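Work > Automation > Interviews

News Features Interviews Jobs Newsletter

What changed on the packing floor

19 June 2023

The Ruvier stationery works in Vudport put in its first automated packing line in February. The shift lead who looks after it has been with the firm for 15 years, most of them spent at a bench filling boxes by hand. We spoke in the canteen after her shift.

She did not want the line at first. “I thought it would be us out and that in,” she said. The firm had 14 people on hand packing. Two have since retired and the others were moved, mostly to inspection and to training the new arms. Her pay is the same. Her hours are better, as the late shift has gone.

The training is the part she talks about most. Packers hold a pair of grippers and do a job with them on a table, over and over, and the recordings go to Grukulen, the company that supplies the arms. “You feel daft for a morning. Then you start noticing how you hold things.” The same small task might be done 100 times before anyone moves on to the next.

She finds it more tiring than packing. Her shoulders used to ache and now it is her wrists. She has asked for shorter sessions and got them.
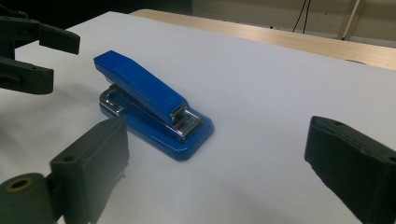
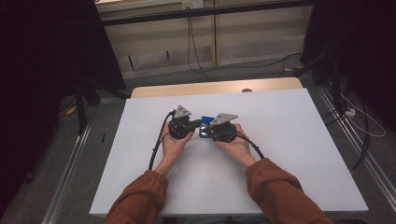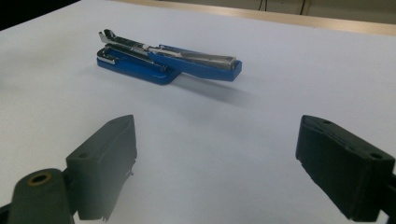 What bothers her is who gets asked. The engineers from Jääskeläinen, who fitted the line, wrote the first task list without speaking to the packers, and it was full of jobs that were easy to describe. Staplers were on it as one item. To her they are several, because one opened right out, with its handle tipped back and the metal channel showing, has to be held quite differently from one that is closed. “Any of us could have told them that.” The list has been redone since, with two packers in the room.

I asked whether she would go back to the old bench. She thought about it for a while. “For the talking, yes. We used to talk all day. You can't when you're recording, you're concentrating.” The new starters come straight to the grippers and have never packed a box by hand, and she isn't sure who will teach them what the stock is like.

Shares 14 Comments 2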